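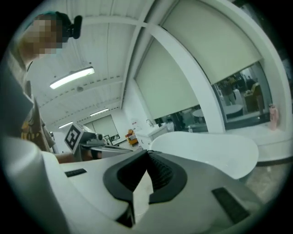 Photo: Natália Seixas

January, 6:40 p.m.
By Hugo Olmedo
Filed under: Workshop Diary, Heating & Air

Third evening of readings on the room. White walls, beamed ceiling, roller blinds, interior windows onto the next room. The windows are the weak point. The blinds do more than I gave them credit for: with all of them down, the temperature at desk height drops 3 degrees overnight. With them up it drops 7.

Humidity reached 65 percent before lunch and stayed there until Natália opened the door. I have moved the Gruber sensor off the radiator side, where it was reading high, and put it on the far wall at shoulder height. The old numbers are still in the notebook, crossed through once so they stay legible.

The Wokwood quote came in. They want 85 per meter for the draft strip, fitting not included, and they left out the return on the corridor side. Wrote back asking for a corrected drawing. Fustum has not answered at all.

Bled the radiators again. The one under the second beam still knocks on warm-up, two or three times, then goes quiet. Probably a pipe clip — will take the cover off tomorrow with the short screwdriver.

Natália thinks the beams are shedding warm air toward the corridor. I doubt it, but a smoke pencil would settle it and they are cheap.

Left blinds down, thermostat at 17, door shut. Next reading at seven.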